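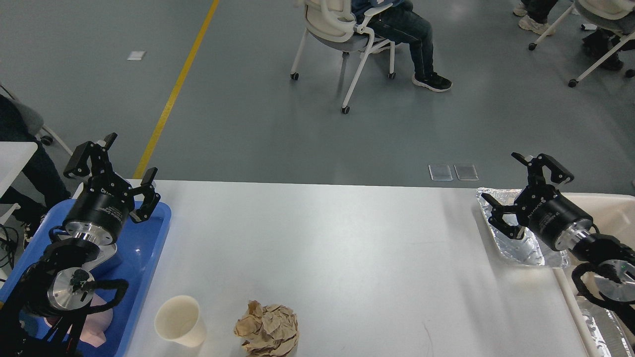
3.2 Single-Use Serviceware in Municipal Waste Streams

Paper cups and foil trays make up a small share of collected waste by weight, but they account for a large share of sorting errors. In the district of Mesov, 400 households were asked in April to set aside all disposable serviceware for 11 days. Items were weighed at the Zeman transfer station and entered under one of 3 categories: coated paper, uncoated paper, and aluminum. Pešek's earlier survey of the same district used a single category for all paper goods, and its totals are therefore compared with ours only at the level of combined weight.

Coated cups were the most frequent source of disagreement between sorters. Many households placed them with clean paper, although the Modarach mill does not accept plastic-lined board. Foil trays (Figure 4) were usually sorted correctly when empty. Trays holding food residue were more often placed in general waste, and printed guidance from the district did not address them.
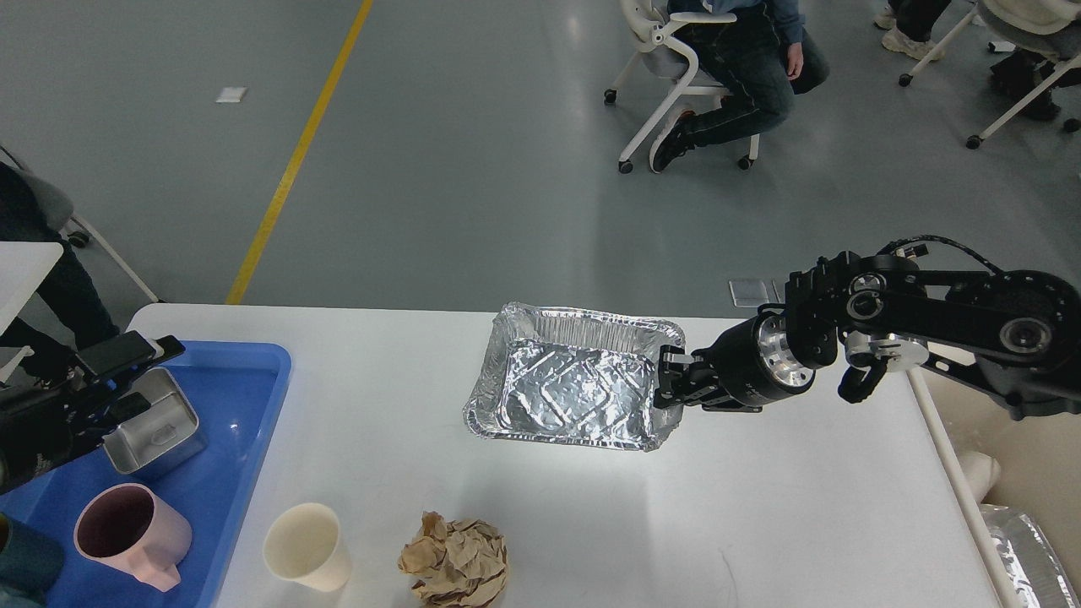

Figure 4. Disposable aluminum foil tray with rolled rim.

The full set of records contains 4,000 entries. Entries with no weight recorded were removed before analysis. Where a household returned cups and trays in one bag, the contents were separated at the station and weighed again under the procedure given by Kristýna Pešek in Appendix B.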